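Stirkell Help > Grippers and hand tools > Fingers and pads

Which finger pads for thin stretchy fabric on a hand-held gripper?

Asked by Annelies Peeters
Viewed 1,582 times
3 answers

Hello all, I hope this is the right section, do move it if it belongs under cameras or somewhere else. I've been asked to compare two sets of finger pads for our hand-held grippers and I've got myself into a bit of a muddle over it, so I'd be very grateful for some advice from people who do more cloth work than I do.

The two sets are the Jasum hard pads, which came with the grippers, and the Fireck soft ones, which are a good bit squashier and cost rather more than I'd like. With boxes, cups, tins and so on I can hardly tell them apart. The trouble starts with clothing. I have a bag of small things to try – socks, a couple of tea towels, a woolly hat and some fingerless gloves – and the gloves are driving me round the bend. The finger openings are short and stretchy, and if I close on one of them I sometimes get a lovely firm hold and sometimes the fabric just slithers out the moment I lift. I did 34 lifts with each set of pads, all on the same glove, and dropped it 13 times with the Jasum ones. With the Fireck ones I lost count because somebody came in to talk to me about lunch, so I shall have to do that half again.
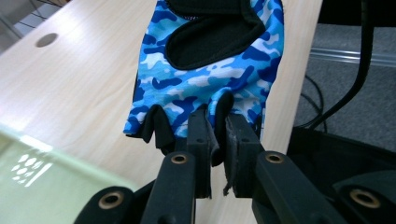
Page last changed: December, by Annelies Peeters (wording of question 2)

What I've been doing is taking hold by one finger stub only, so the glove hangs between the pads with the wrist opening at the top and most of it free to flop about. I picked the stub because it's an easy thing to find again and I wanted every lift to start from the same place, but perhaps that's making life harder than it needs to be. You'll see the pad on the right has a worn, greyish look on its inner face, too.

So my questions are:

1. Is one finger stub a fair test, or should I be taking a bigger bite of the fabric?

2. How worn can a pad get before you'd throw out the results you got with it?

3. Has anyone used the Fireck pads for a few months, and do they hold up? I don't want to ask for the money and then find they go to crumbs by the spring.

Thanks ever so much in advance, and sorry for going on.

Annelies

Answer from Boonsong Phuthong
Marked as helpful by the asker

Hello Annelies, and don't apologise, I've written far longer questions than yours on far sillier subjects. I spent most of last winter doing much the same comparison with baby clothes, and if you've never tried to pick up a baby's sock with a gripper forty times before breakfast I can't say I recommend it.

On your first question, I'd keep the finger stub but I wouldn't let it be the only grip you try. It's a difficult hold with very little fabric between the pads, and a difficult hold is a good thing to have in a comparison. If you only do easy ones, both sets will come out perfect and you'll have learnt nothing for your trouble. What I do is pick three places on each garment: one small and awkward (your stub), one along an edge or hem, and one in the middle where the cloth bunches up into a nice fat fold. Then I do the same number of lifts at each and keep the three lots of results apart. When I did this with the Phromma pads we had on loan, they were hopeless on edges and really very good on folds, and if I'd added it all up together I would have thought they were middling at everything.

Do pay attention to how far the pads overlap the fabric. A few millimetres makes a great difference on something that small. I put a dot of tailor's chalk on the cloth and line the tips of the pads up with it. It brushes off afterwards.

As for wear, I'm afraid I'm rather strict. I look at the inner faces before every session, and if one pad looks different from its partner I change both and start that set of lifts again. It's annoying, and I've grumbled about it plenty, but a worn pad against a fresh one isn't really a test of either. I'd say put a new pair of the Jasum ones on and repeat your 34. You have to redo the other half in any case! And check for any ragged bits of pad or lining dangling between the jaws, as they can get caught up with the cloth and give you a hold you haven't earned.

I can't help with the Fireck ones over a long stretch. I only had them for a fortnight and liked them.

One last thing, and then I really will stop. Write down what made each drop happen if you can tell. Mine were nearly all of two sorts – the cloth creeping out slowly while I held still, or going all at once as I lifted – and the two sorts turned out to need quite different cures. For the second I simply had to lift more gently.

Boonsong

Answer from Matvii Stasiv

wipe the pads with a damp cloth and let them dry. fluff off the fabric builds up and they go slippery. fixed it for me, same pads

Answer from Kaiwen Meng

I can speak to the third question a little, as we've had the Fireck soft pads on one gripper for a good while now. According to our log the first pair did 1,511 grasps before I swapped them, nearly all on towels and T-shirts. They hadn't crumbled. They had gone a bit shiny at the tips and the hold on thin cotton was getting worse, slowly enough that I only noticed when I went back through the log. If you mostly lift heavier things they might well go sooner, I couldn't say.

They do pick up lint dreadfully, so Matvii's damp cloth is good advice for those as well. I'd also check the screws after the first day, as mine worked a touch loose and one pad sat slightly crooked until I spotted it.

If money is tight, Manee Tanasarn in our group puts the soft pad on one side only and keeps a hard one opposite. I was doubtful, but it does nicely on socks. I haven't tried it on gloves.

Comment from Annelies Peeters

Thank you all, this is so kind. New Jasum pads going on this afternoon and I've borrowed some chalk. Kaiwen, could you ask Manee which side she puts the soft one on, or does it not matter?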